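Imley Laboratory
Gallery: Handling Soft Food Items with Two Arms

The Imley Laboratory studies how a two-armed robot can learn to handle objects that bend, tear or compress under light pressure. Bread was chosen as the main test item for the present series. It is inexpensive and easy to replace, and its behavior changes noticeably over a single working day as it dries. The work was carried out under the Buenaventura project, with control software developed by the laboratory's partner, Stara.

The task is a simple one to state. Slices are to be picked up and placed on one another on a plate, with the other items on the table left undisturbed. The robot is given no model of the bread. It learns from demonstrations in which an operator guides both arms, and it relies on small cameras mounted at the wrists for its close view of the work. A total of 3,026 demonstrations were recorded for the full set of table tasks, of which 954 concern bread. Plates, blocks and other foods were moved between recordings so that the learned behavior would not depend on a fixed layout.

The two views in this section are from the wrist cameras.
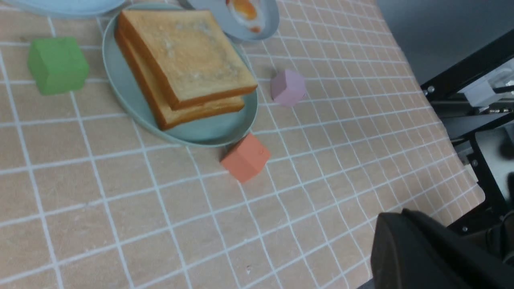
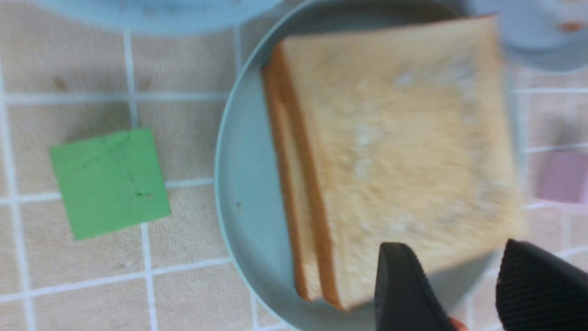
Stacked bread slices on a plate, with colored blocks nearby. First view: the left arm's gripper finger is at lower right. Second view: both fingers of a gripper at the lower edge of the stack.

Evaluation was conducted in October at the Stoslow test hall. The robot attempted the bread task 239 times and completed it 183 times under the laboratory's scoring rules. An attempt was counted as complete when the upper slice rested fully on the lower one and neither slice was torn. A small offset between the slices was accepted. Most of the remaining attempts ended with a slice folded during lifting or released too early at the rim of the plate.

A second set of trials compared wrist views with a single overhead view. Operators reported that the overhead view gave a good account of the table as a whole but little information on the edge of the crust, where the fingers must close. The laboratory has therefore retained the wrist cameras as standard equipment for all soft food tasks. Blur during fast arm motion remains a known limit of the method, and slower approach speeds are under study.

Further galleries in this series cover the folding of cloth and the sorting of blocks by color. Requests for the technical report and the recorded demonstrations may be sent to the laboratory office.

Page last revised February 1, 2018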